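How to Paint a Long Hallway Without Losing Your Whole Weekend

I put off painting our upstairs hallway for years, and I mean years, partly because I kept telling myself a hallway is just a place you walk through. Then we did the bedrooms over one December and suddenly the hall looked tired every time I opened a door! So I finally did it, and then I did my sister's, and what follows is how I'd go about it if I were starting again tomorrow.

Start with the walls and forget the color for now. Turn off the ceiling light and run a flashlight along the surface, held close and pointing down the length of the hall. Every dent and old nail hole will throw a little shadow. Circle them lightly in pencil, fill them with spackle, let it dry all the way, and sand with a fine sponge. Wipe the walls with a damp cloth when you're done, especially at shoulder height, where everybody's coat has been brushing past.

Now measure. Multiply the length of each wall by its height, add them up, and take off the doors. My hall came to roughly 523 square feet for two coats (both coats together, that is), and I wrote the number on the inside of the closet door so I'd never have to work it out again. Check it against the coverage printed on your can and round up.
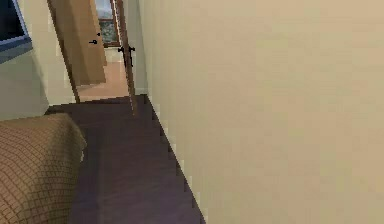 For color, buy sample pots and paint them onto big pieces of poster board. I had three on the go, and the one I ended up with was Zendanance 831, a soft warm shade in the Arneo eggshell line. Its neighbor, 929, looked almost the same on the card and went quite pink by the bathroom door. Move your boards from one end of the hall to the other, morning and evening, and live with them a couple of days.

Tape the baseboards next, pressing the edge down with a putty knife, and lay a canvas drop cloth the full length of the floor. Plastic slides around, and a narrow hall is a terrible place to slip.

Cut in along the ceiling and corners with an angled brush, doing only four or five feet at a time so the edge is still wet when the roller gets there. Then roll from top to bottom in long strokes, overlapping each one by a few inches. I like a Zodach roller with a medium nap and an extension pole, and my shoulders like the pole even more than I do. Work from the far end toward the stairs, so you don't paint yourself into a bedroom (ask me how I know).

Give the first coat the full drying time on the label before you start the second. Pull the tape while the last coat is still a little soft, slowly, back over itself at an angle. If a bit of paint lifts, touch it up with a small artist's brush the next day.

Leftover paint goes in a clean jar with the color number on the lid.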